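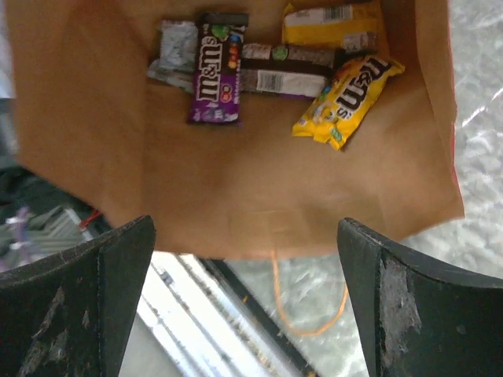
一、课题来源

本报告是环境与社会实践课的小组作业，题目为《纸袋离开商店以后：乌恩洛（Urnlow）老城区纸质购物袋的使用与去向》。小组成员为 Sofia Ramalho、Américo Louro 和 Vesela Grgić，指导教师为 Aurora Morais。

选这个题目的起因很简单。老城区的店铺停用塑料袋以后，大多改用了牛皮纸袋。店门口贴着"请自备购物袋"，柜台下面却总堆着一捆一捆的纸袋。我们三个人都住在附近，家里厨房的柜子里也都塞着这种袋子，有的用过很多次，有的一次也没再用过。第一次小组讨论时，Vesela 说她外婆把纸袋全部压平，放在冰箱和墙之间的缝里，几年下来那条缝已经塞不进东西了。我们觉得可以从这件事入手，看看纸袋离开商店以后到底去了哪里。

网上比较纸袋和塑料袋的文章很多，多数讲的是生产阶段的用水、用电和碳排放。这些内容超出了我们的能力，我们没有实验设备，也拿不到造纸厂的数据。我们能做的是在一个小范围里，观察人们怎么拿袋子、怎么用袋子、什么时候扔掉袋子。所以本报告不讨论纸袋和塑料袋哪个更环保，只讨论纸袋在使用阶段的情况。

二、研究问题

经过和指导教师的两次讨论，我们把问题定为以下几个：

1. 顾客在什么情况下会要纸袋，什么情况下不要？
2. 纸袋带回家以后有没有被再次使用，用来做什么？
3. 纸袋因为什么原因被丢弃，丢进哪一种垃圾桶？
4. 店铺对袋子的选择和收费方式，对前面几项有没有影响？

最初还有一个问题是关于袋上印刷图案的，想看有图案的袋子是否更容易被留下来。后来因为参加的店里只有一家用印花袋，没有办法比较，就删掉了。不过在入户访谈里还是有人提到了图案，这部分内容放在第六节。

三、调查范围与方法

调查分为两部分，店铺记录和入户访谈。

店铺记录在老城区的4家店进行，分别是杂货店 Jevitz、一家面包店、一家文具店和一家卖干货与糖果的小店。后三家店主希望不写店名，报告里分别称为面包店、文具店和干货店。记录期为21天，由店员在柜台的表格上画记号，每发出一个纸袋画一笔，并在旁边注明大号或小号。表格由 Américo 设计，第一版有七列，店员试用半天后说太麻烦，第二版只留下日期、大小和是否收费三列。

入户访谈的对象是12户家庭，通过店里张贴的告示和邻居介绍找到。每户访谈两次，第一次了解家里现有的购物袋和平时的习惯，第二次了解这段时间里纸袋的变化。访谈在受访者家里的厨房或客厅进行，由两名组员参加，一人提问，一人记录。我们事先说明不录音，只做笔记，笔记在当天晚上整理成文字。

访谈时我们请受访者把家里的纸袋拿出来看一看，说明每一个的来历和用途。这个做法是 Morais 老师建议的。她认为直接问"你会重复使用纸袋吗"，多数人会回答会；把东西拿出来看，说的话就具体得多。实际做下来确实如此，有一位受访者先说自己的袋子都会用好几次，打开柜门以后自己笑了，说有不少是连小票都还在里面的。

除此以外，我们还采访了 Jevitz 的店主 Alois Hofstetter，并从纸袋供应商 Mornus 取得了一份产品目录，用来了解袋子的规格和叫法。

四、纸袋的种类

为了让后面的记录一致，先说明本报告里用到的几种名称。

平口袋：没有提手，袋口平直，常见于面包店。纸比较薄，袋底有的是尖底，有的是方底。面包店的平口袋装热面包以后容易吸油，袋身会出现半透明的油斑。

纸绳提手袋：提手由纸条拧成绳状，两端粘在袋口内侧的加强纸片上。这是杂货店和干货店使用最多的一种。优点是提着舒服，缺点是加强纸片受潮以后容易脱开。

扁提手袋：提手是折叠成带状的纸条，贴在袋口内侧或外侧。价格比纸绳提手袋便宜，文具店用的是这种。

礼品袋：纸较厚，外面有印刷或覆膜，提手有时是布绳或塑料绳。严格来说它不属于购物袋，但受访家庭的袋子里混有不少礼品袋，所以也做了记录。

牛皮纸本身的颜色从浅黄到深褐都有。我们原以为颜色深的更结实，Hofstetter 先生说颜色和结实程度没有直接关系，要看纸的克重和纤维，他换过几次供货以后才弄清楚。目录里也是按克重分档的，同一克重有本色和漂白两种可选。

五、店铺记录的结果

在记录期内，参加的店铺一共发出1,290个纸袋。其中杂货店 Jevitz 发出的最多，面包店其次，文具店最少。文具店的老板说，买一支笔或者一本练习册的人基本都不要袋子，只有开学前一次买齐用品的家长才会要大号的。

大小方面，小号袋明显多于大号袋。这和我们预想的不同。我们以为杂货店会以大号袋为主，后来在店里站着看了几个下午，发现原因在于买很多东西的顾客往往是专门出来采购的，会带布袋或者拖车；只买几样东西的顾客多半是下班路过，手里没有袋子。也就是说，纸袋主要服务的是临时起意的购物。

收费方面，Jevitz 和文具店收费，面包店和干货店不收费。面包店把平口袋当作食品包装的一部分，店员不会询问顾客是否需要，直接装好递过去。干货店的情况介于两者之间，散装的坚果和糖果先装小袋，如果顾客买了好几样，店员会再给一个有提手的大袋，一般不问。

我们在 Jevitz 观察了收银员的问话方式对顾客的影响。收银员说"需要袋子吗"时，很多人会停一下，看看手里的东西再回答。收银员直接把袋子撑开放在柜台上时，很少有人拒绝。这一点没有做成统计，因为每个收银员的习惯不一样，忙的时候和闲的时候也不一样，我们只是把它作为观察写在这里。

Hofstetter 先生对收费的看法比较保留。他说刚开始收费时，要袋子的人少了，过了几个月又慢慢回来，因为价格低，大家习惯了就不再考虑。他也不愿意把价格再提高，担心顾客觉得小店计较。他目前的做法是把旧纸箱放在出口旁边，谁要谁拿。在我们去的那几次，纸箱总是很快就被拿走，拿的多数是开车来的人。

另外，店员在表格里会随手写一些备注，我们也收集了起来。出现比较多的是"双层"，意思是因为东西太重套了两个袋子。玻璃瓶和罐头最常需要双层。还有几次备注写的是"换袋"，原因是袋底在柜台上就破了。面包店的备注里写过"客人自己带了上次的袋子"，后面加了一个感叹号。

六、入户访谈的结果

（一）存放方式

几乎每一户都有一个专门放袋子的地方，位置各不相同。有的放在水槽下面，有的挂在门后，有的放在阳台的箱子里。存放的方式对使用有很大影响。把袋子压平、竖着排好的家庭，出门时比较容易抽出一个；把袋子一个套一个塞在一起的家庭，通常只用最外面那一个，里面的基本不动。

有一户把纸袋折成小方块，用橡皮筋捆好放在门口的鞋柜上，出门时拿一块放进口袋。这户人家的女主人以前在邮局工作，她说折东西是职业习惯。这是所有受访家庭里重复使用做得最好的一户，她家的袋子折痕很深，提手也起毛了，还在用。

（二）再次使用的用途

受访者提到的用途可以归为几类。

第一类是继续当购物袋用。这种情况比我们想的要少，主要是因为出门时忘记带。有人说布袋可以一直放在背包里，纸袋放进去会皱，还会被钥匙戳破。

第二类是装要送出去的东西。例如把孩子穿小的衣服装好给亲戚，把借来的书还给朋友，或者去邻居家时带一些自己做的点心。受访者普遍认为纸袋看起来比塑料袋体面，送出去以后也不用要回来。袋子因此在几户人家之间流动，有一位受访者在拿给我们看的袋子里发现一个侧面写着她姐姐的名字，她记得这个袋子最早是她自己给姐姐的。

第三类是在家里当收纳用。常见的是装废报纸、土豆和洋葱、毛线、待缝补的衣服，还有各种充电线。零食也常常直接留在袋子里，从店里提回来以后往桌上一放，谁想吃就伸手进去拿。有小孩的家庭里这种情况尤其多，节日或生日以后，亲戚送来的糖果会在袋子里放上好几天，袋子等于是一个临时的糖罐。
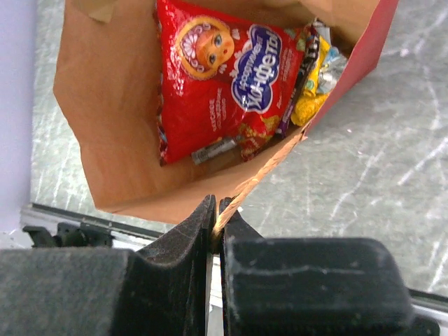
一位父亲说，他试过把糖倒进玻璃罐，结果吃得更快，因为从外面就能看见还剩多少；放在袋口折起来的纸袋里，孩子反而不太惦记。另一户的做法相反，认为敞开的袋子容易受潮，也招蚂蚁，所以带包装的可以留在袋里，散装的一定要换容器。

第四类是当垃圾袋用，主要装厨余和废纸。乌恩洛的厨余桶允许直接投放没有覆膜的牛皮纸袋，受访者里知道这一点的人不多。知道的人一般会先在袋底垫一层报纸，防止汤水渗漏。

第五类是手工材料，例如包书皮、做信封、剪纸样、给花盆垫底。有一户的孩子把大号袋剪开，在背面画了一张很长的铁路图，贴在走廊里。这类用途数量不多，但是受访者谈起来最高兴。

（三）关于图案

虽然没有把图案列为研究问题，还是有几位受访者主动谈到。她们说好看的袋子舍不得用，会一直留着等合适的机会送礼；没有图案的袋子用起来没有负担，脏了就扔。按照这个说法，图案会让袋子保存得更久，使用的次数却不一定更多。我们的样本太少，只能作为一个线索。

（四）丢弃的原因

丢弃的原因里，提手脱落提到得最多，其次是袋底受潮变软、沾了油或汤汁，还有就是"太多了"。最后一种情况通常发生在大扫除的时候，受访者会把还能用的袋子整捆扔进废纸桶。Sofia 在第二次访谈时遇到一户刚刚清理完柜子，第一次看到的袋子只留下了几个。

沾了油的纸袋应该怎么扔，大家的说法不一致。有人扔进废纸桶，有人扔进其他垃圾，也有人先把沾油的部分撕下来。我们查了本地的分类说明，里面写的是"受食物污染的纸张不得投入废纸桶"，但没有说明污染到什么程度算污染。面包袋上的几个油点算不算，没有找到答案。

七、简单的承重测试

在整理访谈笔记时，我们注意到提手脱落这一条反复出现，于是补做了一个小测试。测试没有专业设备，条件也不严格，结果只供参考。

做法是把同一种纸绳提手袋分为两组，一组保持干燥，另一组在浴室里放一夜，让纸吸收潮气。然后把袋子挂在门把手上，往里面一包一包地放大米，每放一包等一会儿，直到袋子损坏。

干燥的袋子多数坏在袋底，从底部折叠的角开始裂开，提手一直没有掉。受潮的袋子多数坏在提手，加强纸片和袋身之间的胶先松开，袋底反而是完整的。Américo 认为这说明胶比纸更怕潮。我们把这个结果告诉了 Hofstetter 先生，他说下雨天确实常有顾客提着掉了一边提手的袋子回来要求换，他以前以为是那一批货不好。

测试中出了一次差错。门把手在放到比较重的时候松了，袋子整个掉下来，那一次没有计入。后来改用单杠，在学校 Quintela 的体育馆里重新做完了剩下的部分。

八、讨论

根据以上结果，我们对纸袋的使用有几点看法。

纸袋从店里出来以后，真正作为购物袋再次使用的机会不多，大部分是在家里换了用途。换用途也算再次使用，但它不会减少下一次购物时拿新袋子的数量。家里存得越多，并不代表店里发得越少，两者之间几乎没有联系。如果店铺的目的是少发袋子，只依靠顾客在家里保存是不够的。

小号袋主要发给临时购物的顾客，这些顾客不会提前准备。对他们来说，在店里放一个可以借用旧袋子的地方可能比提高价格有用。面包店已经有顾客把旧袋子带回来，干货店的店主也表示愿意在门口放一个筐试一试。她担心的是卫生，装过食物的旧袋子不应该再用来直接装散装食品。我们建议只收有提手的大袋，用来装已经包好的商品。

店员的询问也值得注意。问一句话几乎没有成本，可是在忙的时候最容易省掉。Morais 老师提醒我们不要把责任都推给店员，她们在排队的人面前要赶时间，多问一句就有可能被后面的人催。较好的办法也许是把提示放在顾客看得见的位置，让顾客在排队时就想好。

关于厨余桶可以投放牛皮纸袋的规定，知道的人太少。我们看过社区布告栏，分类说明是有的，字很小，而且贴在玻璃反光的一侧。

九、不足之处

店铺记录由店员完成，忙的时候可能漏画。面包店有一个上午整张表是空白的，店员后来说当天人手不够，我们没有补填。

受访家庭是自愿参加的，愿意让别人看自己家柜子的人，可能本来就比较在意这方面的事情。独居的年轻人和合租的学生没有包括在内，他们的习惯可能很不一样。

店铺记录的时间较短，没有遇到节假日。几位店主都说节日前的用袋量和平时完全不同，礼品袋也会多起来。原本打算在四月再做一轮记录，正好赶上节日，但是和考试时间冲突，没有做成。

承重测试的袋子都来自同一家供应商，不能代表其他产品。受潮的程度也没有办法测量，只是放在同一间浴室里放了同样长的时间。

十、分工

店铺联络和表格设计由 Américo Louro 负责，承重测试的记录也由他完成。入户访谈由 Sofia Ramalho 和 Vesela Grgić 进行，两人轮流提问和记录。报告的第一至第四节由 Vesela 执笔，第五节和第七节由 Américo 执笔，其余由 Sofia 执笔，最后三人一起修改。访谈笔记中涉及受访者姓名和住址的内容已经删除。

十一、致谢

感谢参加记录的各家店铺和店员，感谢接受访谈的家庭。Alois Hofstetter 先生在店里最忙的时候还抽空回答我们的问题，并送给我们一捆压坏了角的纸袋做测试。感谢 Aurora Morais 老师对访谈方法的指导。

附录：第一次入户访谈提纲

1. 家里有几口人，平时由谁负责购物？
2. 购物袋放在什么地方，能不能拿出来看一下？
3. 这些纸袋是从哪里来的，各放了多久？
4. 最近一次拿纸袋出门是什么时候，装了什么？
5. 有没有把纸袋给过别人，或者从别人那里收到过？
6. 什么样的袋子会留下，什么样的会马上扔掉？
7. 沾了油或者打湿的纸袋怎么处理？
8. 是否知道厨余桶可以投放哪些纸制品？

第二次访谈沿用第2、4、6题，并增加一题：和上一次相比，袋子多了还是少了，原因是什么？

提交日期：2023年3月8日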